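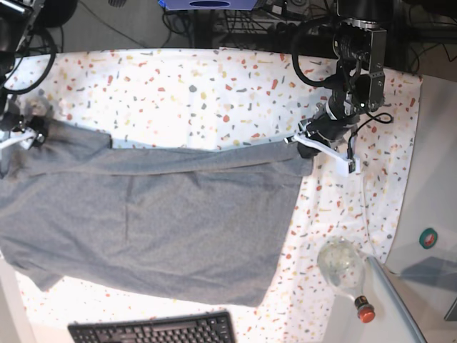
Thread: Terrazzo-print table cover for folding laundry – worth it?
Household & Laundry board, April 24, 2018

plumline_26
I keep seeing people recommend a wipe-down or fabric cover on the laundry table, the white kind with the little colored terrazzo chips. Gredberg sells one called Wunulby. The claim is that you fold faster because the cloth lies flatter. I don't buy it. A table is a table. Has anyone used one for more than a month?

kettle_lid
Had mine since July. It looks nice. Has it changed how I fold? No.

gitgate_refugee
It helps with gray stuff. Sweatshirt knit, towels, that sort of thing. Against a bright white background you see where the edge is, and on my old dark table I never could. The red and mustard chips don't get in the way as much as you'd think.

plumline_26
So would a white bedsheet. I have one of those already and it cost me nothing.

gitgate_refugee
Sure, if you like washing it every time somebody puts a mug down.

sorrel70
Big knit pieces don't go wrong because of the table. They go wrong because people start in the middle and pat. Take the two top corners, pull until the top edge is straight, lay it down, then deal with the bottom. The bottom will be crooked anyway. Knit always hangs lower on one side.

kettle_lid
Disagree on pulling. Pull a soft knit by the corners every week and you end up with ears on it. I smooth from the center out with my forearm.

sorrel70
I said straight, I didn't say stretched. I have towels older than some of the people on this board and they don't have ears.

kettle_lid
Towels aren't sweatshirts.

wash351
What about the band at the top, where the fabric folds over and there's a seam under it? Mine always flips the wrong way and then the whole stack leans.

sorrel70
Run a thumb along the seam first. If it still flips, fold so the band ends up inside.

plumline_26
Back to the cover, please. Kragh has a plain one for $26 and the Wunulby is $70. That's a lot of money for chips printed on a sheet.

gitgate_refugee
The plain one slid all over my table. I gave it 2 stars and sent it back.

plumline_26
And the other one doesn't slide?

gitgate_refugee
Less. My table has a rounded end, so no cover sits perfectly on it.

kettle_lid
Mine slides too – I put binder clips under the edge.

plumline_26
For $70 I'd expect it to come with the clips. I'm sticking with the bedsheet for now. If anyone sees the Wunulby at half price, post it and I might change my mind.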